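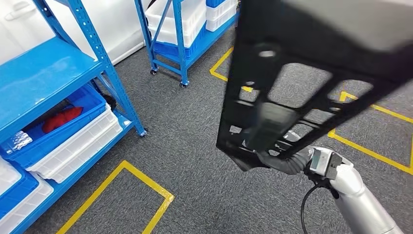
ok so I have finally finished moving my grandmother's recipes out of the shoeboxes and I need to talk about it somewhere, so you all get a thread

background: my grandma, Lenka Procházka, cooked for a living and then cooked for fun and wrote everything down on whatever was closest. Index cards if we were lucky. Also envelopes, church bulletins, the back of a dentist bill

my aunt had been promising to "do something with them" since I was in middle school. In November she handed them to me at the end of a family lunch and drove off before I could say anything

first thing I learned: she never wrote a title if she thought the recipe was obvious. So I have a card that just starts "same flour as before, less egg." Same as before WHAT, grandma

second thing: there are 119 cards that are some kind of dumpling. I sorted them by filling, then by dough, then gave up and sorted them by how bad the handwriting was. That last one worked best, believe it or not

plum dumplings alone have their own envelope. Some want farmer's cheese in the dough, some want potato, and one wants both and has "NO" written across it in red pencil. I will be making that one

a lot of it is half Czech and half English, sometimes inside one word. My Czech is good enough to order lunch and apologize. I had a dictionary open the whole time and it did not help with her abbreviations at all

she used "dr." for three different things!! It can be a pinch, it can be a brand of vanilla sugar, and on one card I'm pretty sure it means her doctor, because the rest of the line says to leave out the salt

for anyone asking about supplies (hi, you two): I bought plain archival sleeves and a binder from Drenda. The binder rings close properly and the pages turn without snagging. The sleeves are a tiny bit too wide for old index cards so they slide around, but I've stopped noticing

do NOT use the sticky photo album kind. My cousin did that with the Christmas cookie cards years ago and we've now got a page of vanilla crescents that is basically one object

scanning: I used my phone for the first batch and regretted it, everything came out with my own shadow across the butter. Then I took the rest to the library, where the flatbed is free and you can book it for the whole evening if you ask at the desk

the files went into folders by meal. Soups, dumplings, things with cabbage, cakes, and one called "???" which is the best folder. It has a recipe for goose that stops after you've bought the goose

oh and the Gajdoš cards. The Gajdoš family lived upstairs from her in the old building and she and Mrs. Gajdoš traded recipes for years, and you can tell from the notes that they did not agree about ANYTHING. Caraway especially

my favorite is a bread card in Mrs. Gajdoš's handwriting with my grandma's corrections all over it, and then Mrs. Gajdoš's corrections to the corrections. The oven temperature has been crossed out so many times there's a hole

so I baked it. I went with 200 C since it was the only number still readable, and the loaf came out dark on the bottom and really, really good inside. More caraway than I'd have used. Point to upstairs

a couple of people wanted the potato soup so here it is, as close as I can get: potatoes, carrot, celery root, dried mushrooms soaked ahead, marjoram at the very end, garlic after that. She thickened it with a light roux. The card says "stir until you are bored and then a little more"

the mushrooms matter more than you'd think – I tried it with fresh ones and it was a perfectly fine soup that tasted like somebody else's house

I also found a card for her 70th birthday cake, which she made herself, obviously, as she didn't trust a single one of us with it. Walnut layers, coffee cream, and a list down the side of who was bringing chairs

still missing: the honey cake. Everybody in the family remembers it and there is no card. My aunt says it was in the blue notebook. My mom says there was never a blue notebook. They've been having this conversation by text for days and I've been copied on all of it

if you grew up around Rusholm and your family swapped recipes with mine, please look in your kitchen drawers. I'm serious. Thin layers, sour cream, lemon in there somewhere

next job is typing them up so my cousins can read them. I'm leaving her spelling alone, and the "NO" stays in too

plum dumplings this weekend, the forbidden kind. Will report back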